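Balville Neighbors Board > Food & Kitchen > Breakfast
Thread: Toast. How dark is too dark? (and is store bread getting worse)

crumbtray_annie
Posted 11/12/22
OK so this started as an argument in my kitchen and now I want more people in it. My husband takes his toast basically warm bread. I take mine a good brown, and my mother-in-law, who is staying with us until the weather turns, wants it black at the corners and says anything else is "raw." We have one toaster. Three people, one dial, and every morning somebody gets the wrong slice!

I have two questions. First, how dark do you all go? Second, is it me or has the sandwich loaf at Citness gone downhill? It used to hold butter. Now the knife goes right through it and I'm left spreading a hole.
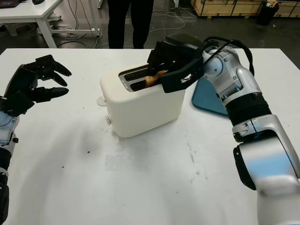 Re: Toast. How dark is too dark?

Halliday_A
Medium. Always medium. Past that you are eating charcoal and telling yourself it has flavor.

The Citness loaf changed back in May, I would put money on it. The slices got thinner and the bag got a new twist tie. I switched to the Coste bakery on the hill and I haven't gone back, even with the parking.

butterfirst
Halliday I love you but medium is for people who are scared of their own breakfast. You want it dark enough that it makes a noise. My grandmother scraped hers over the sink every single morning and she lived to a very good age (and was mean as a snake the whole time, but that's another thread).

Agree about the bread though. I bought two loaves last week and froze one, and the frozen one toasted better than the fresh one. Can anybody explain that to me? 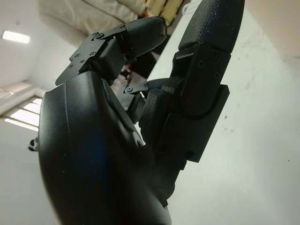
Raphaël Baudry

I can explain some of it, I baked for a living for 23 years. Fresh soft bread has a lot of moisture in it. The toaster spends its first minute or so just driving that off, and by the time the face is brown the middle has gone gummy or tough. Day-old bread is ahead of you already. Your frozen loaf dried out a little in the freezer, and that's why you liked it better.

I disagree with Alistair about Coste, by the way. Their country loaf is very nice, but the white is too sweet and it catches before it's done inside. If you want white bread for toasting, go to Stidwood and ask for yesterday's. They knock the price down and they'll slice it thick if you ask before the lunch rush.

Halliday_A
Too sweet?? Raphaël I have eaten that white every day for months and never once thought "cake."

Raphaël Baudry
You put marmalade on it, Alistair. I've seen you.

marcelle_p
Can I come in on the color question, because I think you're all fighting over the wrong thing.
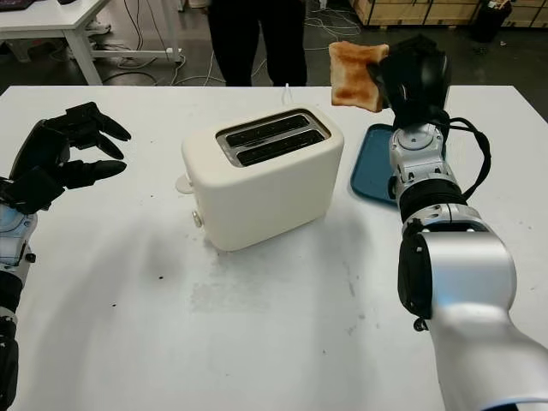 My rule has always been to judge toast by the middle and forget the edges. The crust does whatever it likes, and the rounded top is often the palest bit of the whole slice. Look at the one held up in the picture, golden across most of the face, darker patches in the middle and down low, and the top crust still creamy. I'd call that done. My sister would send it back. If your top edge bothers you, flip the slice upside down and give it another twenty seconds, but watch it, because I have walked off to feed the cat and come back to smoke more times than I'm going to admit on here.

Annie, for your house, do your husband's first, then yours, then your mother-in-law's. The toaster gets hotter each round and you hardly have to touch the dial.

crumbtray_annie
Marcelle that is so simple I'm annoyed. Trying it tomorrow. She gets up first though, so there may be a scene.

butterfirst
Make her wait! Good toast is worth it.

Now the real question. Butter to the edge or leave a border?
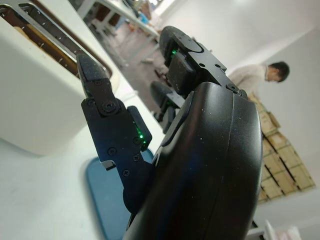

Re: Re: Toast. Butter to the edge?

Fabrice L.
To the edge, corners included. A border is just dry bread you have to apologize for.

Halliday_A
Border. I like somewhere to hold it.

marcelle_p
Edge, and salted, and let it sit a minute before you cut it. Fabrice is right for once.

Raphaël Baudry
Edge. Also Annie, empty your crumb tray. With that user name I have concerns.

crumbtray_annie
I emptied it this morning and I am not discussing what was in there. Going to Stidwood after lunch, does anyone know if they still do the seeded one?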